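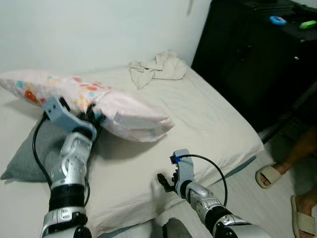 Tistow's linen swap is back, and it's moving up the road

If you missed out on the linen swap last winter (I did, and I sulked for a week), good news: it's returning to Tistow this February, and this time it's getting the old Katstead showroom on the hill instead of the back half of the library. More tables, more parking, and a proper heater, I'm told!

For anyone new in town, the swap works like this. You bring clean bedding you're tired of, you get a paper token for each piece, and you trade your tokens for somebody else's sheets, pillowcases, quilts or curtains. No money changes hands at the tables. Last year 800 pieces came through the door, and Yi-chun Poon, who started the whole thing in her garage, is hoping for 2000 this time around. I asked her if that was a bit ambitious. "Have you seen people's closets?" she said. Fair enough.

The doors open at 10 in the morning and close at 4, with drop-off the evening before if you'd like to skip the line. I would. Last year's line went past the bakery and I gave up and bought a bun.

A few changes to know about. Pillows themselves are out this year, only the cases, so please don't turn up with a trunk full of them like my neighbor was planning to. Fitted sheets need the size pinned on a scrap of paper, because unfolding them to check ate up most of last year's afternoon. And flannel now counts for two tokens, which caused a bit of grumbling at the planning meeting but did pass.

Rajitha Liyanage is running a mending table again, and she'll sew up a split seam or replace a missing button while you shop. She's asking for spare thread, any color, and she'd especially love some decent white. Hoi-yan Chung will be next to her showing how to turn a worn flat sheet into two pillowcases, with sessions at 11 and again at 2. Those are free, but the space is small, so put your name on the sheet at the library desk if you're keen.

Whatever's left at the end goes to the Stasel shelter, which has asked for twin sizes most of all.

I've already got my bag packed, mostly with brown striped things I bought in a mood. If you have anything floral, come find me first!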